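Two-Arm Bench Stoppage: Gallery

Sunday, August 16, 2026
By the Skornent Workshop Safety Office

In June, the two-arm sorting bench at our Oltmont workshop was taken out of service after the left and right arms touched during a routine run. There were no injuries. The run had reached cycle 3,967 when the right arm continued into the shared centre area while the left arm was still lowering. The contact was light, but the stop signal reached the right arm 60 milliseconds later than our own rules allow. Staff pressed the emergency stop and the bench was locked out the same afternoon.
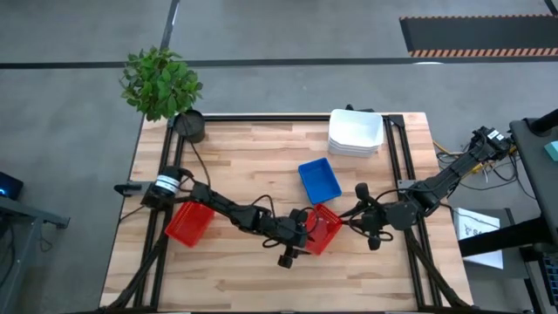

The fault was traced to a setting in the Najafi control software, which held separate clearance zones for each arm but did not check one against the other. The zones overlapped over the middle of the table. Any item placed there, such as the red basket under the left gripper, could be assigned while the other arm was close by, and in this position the right gripper has only a short distance to travel. The revised setting treats the centre as a single zone that one arm must leave before the other may enter.

Return to service was approved in stages. The arms first ran at reduced speed for 599 cycles with an operator at the stop button, followed by 2,007 cycles at normal speed. No further contact was recorded in either stage. The wrist cables on both arms are now checked at the start of each shift, and any change to the clearance zones requires a second signature.

Operators are reminded that the bench must be locked out before anyone reaches inside the rails — this includes moving a basket or picking up a dropped part. Near misses should be entered in the Ivita reporting log before the end of the shift, even where no damage is found.

Recent items
Lockout tags: new colours and where to get them
Oltmont workshop: changes to after-hours access
How to file a near miss in Ivita
Emergency stop test schedule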